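Robots get a shot at the messy jobs

June 15, 2022

NODSTEAD – Can a machine tidy up after you yet? Sort of, and it's getting more fun to watch every month.

A team at Rislow, a small robotics lab in Nodstead, has spent the spring teaching robot arms the chores most of us put off: folding towels, clearing counters, sorting parts bins and untangling cords. The latest round covered 500 tries across 5 chores, and hard, solid objects were the easy part. Cups and boxes went where they were supposed to go nearly every time.

Soft and floppy things are another story. A cable changes shape the moment you touch it, and a loop that looks free can be caught under three others.

"My kids can do it without looking," said Nelli Pelkonen, who runs the cable tests. "The arm has to think about every inch. But last fall it couldn't find the end of a cord at all, so I'm thrilled!"

Shop owners are paying attention too. Yuxi Zheng of Brindness, a repair shop across town with a back room full of cords, would happily hand the job over. She figures her crew sorts 200 of them in a busy week.
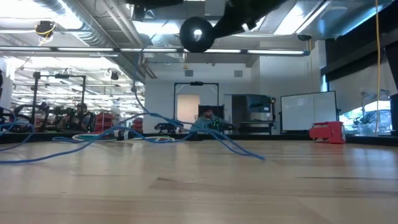

Blue cables and a coil of white and green ones on a wooden tabletop, with the robot's black arm overhead, at the Rislow lab.

The next round starts in October and adds laundry baskets and a kitchen drawer. Pelkonen is hoping for wet dishcloths as well – the team is still arguing about that one.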